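I spent a day in June at the Ploltard open lab in Usermont, and I've come home with a tote bag, sore feet and far too many opinions about grippers. A few of you asked me to write it up, so in it goes, in roughly the order I saw it (with the lunch queue left out, which was long and ended in a cheese roll).

Ploltard is on the edge of town, past the tile merchants, in a building that used to be a printworks. You sign in, get a sticker with your name on it and are let loose until four o'clock. I like that much more than being herded round in a group. The staff stay at their benches and you can hang about and pester them for as long as you want, and I did!

First stop was the gripper bench, and I stayed there most of the morning. They had three on the go: a plain parallel two-finger one, a soft one with rubbery fingers that curl, and a Festano, which is a three-finger design that I'd only read about before. You were given a box of bits to try them on. Bottle tops, a sponge, a paintbrush, a very battered toy bus. Each gripper went on the same arm with the same controller, so at least it was a fair fight.

The soft one was lovely with the sponge and hopeless with the paintbrush, which kept rolling out sideways. I gave it 20 goes and it managed the brush in four of them. The parallel one got 18 out of 20, and the two misses were my fault for lining it up badly. The Festano did everything well but took ages making its mind up, and you need three fingers' worth of space around whatever you're after. Fine on an open bench. Not so fine in a cupboard, I'd imagine, and I'd have liked a cupboard to try it in.

After that I went through to the simulation room, which I nearly skipped because I'd assumed it would be a row of people squinting at screens. Well, it was, but it was also the best part of the day. They run the same sort of trials there in rendered rooms before anything goes near a real arm, and you can sit down with the controls and have a go yourself. Kitchens, bathrooms, a storeroom with dreadful shelves. The Rungrueang controllers are two chunky handles with a trigger each, and I got on with them far better than with the flat pad on the next desk, where my thumbs went numb after ten minutes.

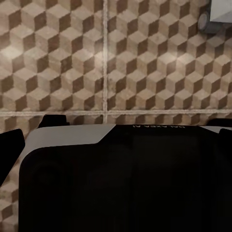 What I wanted to know was how much difference the camera position makes, and they were very patient about letting me swap back and forth. With the view from close behind the gripper you get a good sense of where you're pointing it, but the housing eats up an awful lot of what you can see. Switch to one set further back and you get the whole room, only now you can't judge the last little bit of distance at all. I kept stopping short and closing the fingers on thin air. I also hadn't thought about how much patterned walls would bother me. Anything bold and repeating and my eyes started doing funny things with depth, so I ended up steering by the grout lines.

I asked whether the pattern bothers the software as much as it bothered me. The answer was "sometimes", followed by a long explanation that I half followed, about matching points from one view to the next and how repeated shapes can be mistaken for their neighbours. They change the wall finishes from run to run for that reason. One setup had been through 300 runs that week, and they still weren't happy with the reaching part.

I had a final go with both views side by side on a split screen, and that was much the easiest. My best time for reaching out and back again was 55 seconds, and I was terribly proud of it until a lad of maybe twelve sat down after me and did it in half that without appearing to try.

A couple of grumbles. The arms hall was so loud you couldn't hear the demonstrators, and the labels on the benches gave the payload but no prices, so you had to ask each time. And there was nowhere to sit! One bench outside for the whole building, and it was in full sun.

If you go, get there early and do the simulation room before lunch, as the queue for the controllers was out of the door by two. Parking is free but the car park is tiny, so I'd take the bus from Usermont station and walk the last bit along the canal. I'm going back for the autumn one, mainly to see whether they've found the Festano a cupboard.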